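Esby Completes Lower-Level Renovation at Ladefoged Residence

May 2023 - Esby, a residential remodeling contractor, has completed the conversion of an unfinished lower level at the Ladefoged residence into a guest suite, laundry room and workshop. The finished area measures 1039 square feet. Design drawings were prepared by Stultura, and the mechanical and electrical work was carried out by Jendus under subcontract.
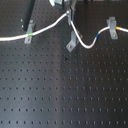

Reading time: 3 minutes

The existing lower level had a poured concrete floor, exposed joists and a single bathroom rough-in. Moisture readings taken before design work began showed elevated levels along the north foundation wall. Esby installed an interior perimeter drain and a sealed sump basin on that side, followed by a dimpled drainage membrane and rigid foam insulation. Framing did not start until readings had stayed within the flooring manufacturer's limits for four weeks.

The guest suite occupies the east end of the floor plan. It includes a bedroom with an egress window, a closet and a full bathroom with a curbless shower. Cutting the egress opening required a new steel lintel and a window well with a gravel base tied into the perimeter drain. The bathroom rough-in was moved to suit the shower layout, and the slab was trenched and patched in one section.

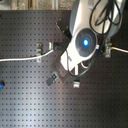 Robot arm over a breadboard with a grid of threaded holes.

Sound control was specified between the workshop and the bedroom. The dividing wall uses staggered studs on a wide bottom plate, mineral wool batts and sealed outlet boxes. The workshop door is solid core with a drop seal. Ceilings in both rooms hang on resilient channel, which brought the finished height down to 96 inches at the lowest soffit.

Jendus added a subpanel for the lower level with dedicated circuits for the workshop, the laundry equipment and the bathroom floor heat. Supply and return ducts were extended from the existing system, and a separate exhaust fan serves the workshop - the fan runs on a timer switch beside the door. 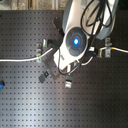
Arm joint with blue light at center.

Floor finishes vary by room. The bedroom has carpet over an insulated subfloor, the bathroom and laundry room have porcelain tile, and the workshop slab was ground and coated with a two-part epoxy. Trim profiles were matched to those on the main floor.

The laundry room was placed directly below the kitchen to shorten the drain and vent runs. 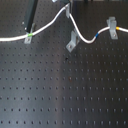
It has a utility sink, a folding counter and a floor drain set at the low point of the tile. Shutoff valves for the whole lower level are grouped behind an access panel in the same room.

Final inspection took place in March. Remaining items, including a replacement closet door and touch-up painting on the stairs, were closed out afterward. Esby provides a workmanship warranty on the project and will return to check the sump and drain system after the first full heating season.

Contact Esby | Copyright 2023 Esby. All rights reserved. | Back to top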